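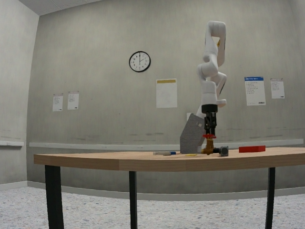
## Valve twin, Jan 4, 2023

Back on the sim of the workshop bench. Goal for tonight: stop the fingers ploughing through the wheel on the way down. Nothing runs on the real arm until that's sorted.

Project folder is still called Pasov, scene file is Pan, don't rename either, the launch script has both paths hard coded (my fault, August).

Changed so far:

- wheel collision was one fat cylinder. Split into rim + hub. Much better, the solver was treating the whole thing as solid
- brass body and the dark pipe stub left as one lump, never need to touch them
- approach is straight down now, no more swinging in from the side. Wrist stays vertical all the way
- contact stiffness back to 400. Had it at 1,000 and the valve was buzzing on the table like a phone

Red block, yellow flat thing and the blue-ended bit all stay in. Tempting to bin them for speed but I want the clutter for when we get to the depth stuff.

Ribbed grey fixture: mesh is far too heavy. All those little horizontal lines are real geometry, come from the print file that Costero sent over. Should be a plain wedge with a texture on it. Somebody with more patience than me please.

Wall clock is just a texture, says two o'clock for ever. Do NOT use it to check sim time, I did this for a good ten minutes.

### Gripper over the wheel

Fingers open before descent, tips either side of the rim, then close, then turn. Wheel is thin seen from the side so there's not much height to play with. Dropped the target 5 mm and it's a better grip on paper, but the fingertips get close to the neck of the valve. Need a proper clearance number, not me squinting at the screen.
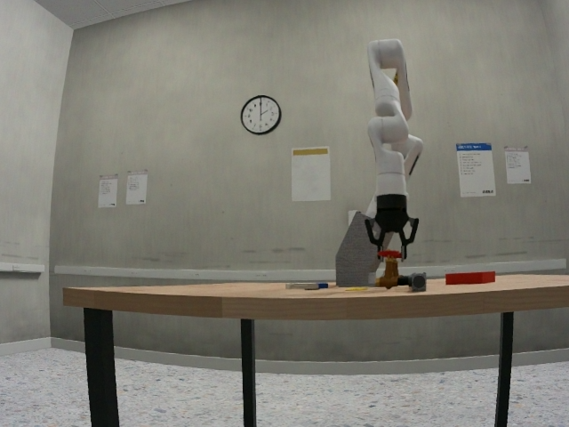

*Gripper open over the red handwheel, wrist vertical, Pan scene.*

Turning: wrist joint stops at 171 degrees in the config. Don't know where I got that from, it's not in the Produs notes. Check before beleiving it. If it's right we need to regrip for a full turn anyway.

To do

- [ ] clearance, fingertip to valve neck
- [ ] wrist limit, see above
- [ ] wedge mesh
- [ ] friction on the rim, currently a guess
- [ ] log gripper force to file, the plot window eats all the memory
- [x] fix table height (was measured to the underside, sorry)

Saved as pan_wheel_b. The one without the b is teh old collision model, leave it alone for now, I want to compare them.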